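Two questions on briefing the trade press

Nyokabi Mohamedi runs media relations for industrial clients at Atton, a communications agency. Before that she spent 5 years on the editorial side. We asked her how a technical announcement should be prepared.

Her first point concerns the embargo. "An embargo is an agreement, so it needs a reply," Mohamedi says. "If the editor has not confirmed in writing, I treat the material as published the moment I send it."

Her contact list holds 1,651 entries, sorted by beat and by lead time. Monthly titles close early - an item meant for November has to be ready by the end of summer. For the Mudgway account she sends 2 versions of each release: a short one for news desks and a longer one with test conditions and units for specialist editors.

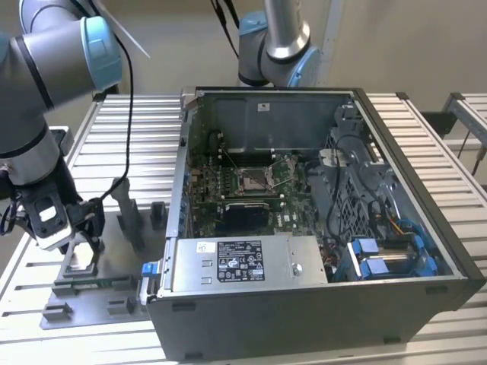 "The long version goes to the client's engineers first," she says. "They check the numbers and leave the wording alone. We agree on that split at the start of the contract."

On measurement she is brief. Atton stopped reporting advertising value to clients and now logs which key statements appeared in print, and whether they were correct. Corrections are requested only for errors of fact. "A dull headline is the editor's business," Mohamedi says. "A wrong voltage is mine, and I call the same day."

15/05/2019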